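Março, já noite dentro

Comecei esta entrada duas vezes e apaguei as duas, por isso vai assim mesmo, à pressa, com o chá a arrefecer ao lado. O Amr telefonou à hora do jantar e ficámos uma eternidade a discutir a mesma coisa de sempre: se as máquinas já servem para as tarefas de casa ou se ainda é tudo teatro. Ele acha que é teatro. Eu, que sou mais mole de coração, acho que é um bocadinho de cada, e que vai mudando de mês para mês sem a gente dar por isso.

Tudo começou por causa da Mekdes, que me mandou um artigo sobre uma firma chamada Santoro. Querem pôr um aparelho nas lavandarias, o Tritusier, para apanhar a roupa, dobrá-la e arrumá-la em pilhas, e pedem por ele um aluguer que me fez rir alto na cozinha. A Mekdes ficou encantada. Ela tem a lavandaria dela com a Sosina, na rua de baixo, e passa metade da vida a dobrar toalhas de hotel — e as toalhas, coitadas, ainda são o mais fácil, porque são quadradas e grossas e perdoam tudo. O que lhe come a manhã são as outras coisas: as capas de edredão com molas por dentro, as fronhas do avesso, os sacos de rede para a roupa delicada que chegam com o fecho encravado e uma meia lá dentro a espreitar.

Passei por lá hoje antes de almoço e fiquei mais tempo do que devia, como sempre. A Sosina fez café à maneira da avó, e quando ela faz café não se sai em menos de uma hora. O Tolera estava ao balcão a passar talões e ia atirando opiniões por cima do ombro. Diz ele que a máquina de lavar também é um robô, só que já ninguém lhe chama isso, e que daqui a uns anos diremos o mesmo da que dobra. Achei bonito. A Mekdes respondeu que a máquina de lavar não precisa de saber onde fica a manga de uma camisola, e eu achei que ela também tinha razão, o que é um defeito meu, dou razão a toda a gente.

Depois fizemos uma experiência um bocado tonta. A Sosina pôs-me à frente um monte de roupa e mandou-me dobrar tudo devagar, dizendo em voz alta cada coisa que as mãos faziam. Que vergonha! À segunda camisa já não sabia explicar nada. Os dedos procuram a costura sozinhos, sacodem, sentem que há um botão preso, voltam atrás. Como é que se ensina isto a alguém que não tem dedos? O Kenneth, que trabalhou uma vida inteira na oficina da Undano e tem montado mais máquinas do que eu tenho lido livros, costuma dizer que levantar peso nunca foi o problema, o problema é o pano. Um bloco de metal fica onde o deixam. O pano, não. 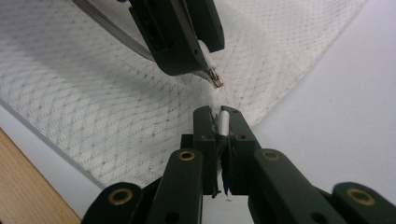

Os fechos, para mim, são a prova dos nove de tudo isto. Uma camisola mal dobrada ainda se veste, mas um fecho ou se agarra bem ou não se agarra. E não chega puxar, é preciso segurar o tecido e ir sentindo o caminho, que raramente é a direito. Com aquela rede branca de losangos é pior, porque franze logo, faz uma dobra em V junto ao fecho e o cursor é uma coisinha de metal de nada. Uma garra escura em cima, a apertar o cursor, outra em baixo, fechada na patilha branca, e o pano entre as duas: é assim mesmo que eu faço com o polegar e o indicador de cada mão, e comoveu-me um pouco reconhecer o gesto. Daí a dizer que a Mekdes pode ir de férias vai uma distância grande, bem sei. Mas quando contei isto ao Amr, ele calou-se um instante, e no Amr isso conta como meia vitória.

Ficou combinado que vamos todos a Flandevton ver o tal Tritusier a trabalhar, se a Santoro nos deixar entrar. A Mekdes quer levar um saco de roupa da dela, com os edredões das molas, para não lhe mostrarem só toalhas. O Tolera oferece-se para conduzir. Tenho de lhe pedir que não vá pela serra, que enjoo.

O chá está gelado. Falta-me coser a bainha das calças azuis e ainda não há máquina nesta casa que o faça por mim, vou buscar a caixa das linhas.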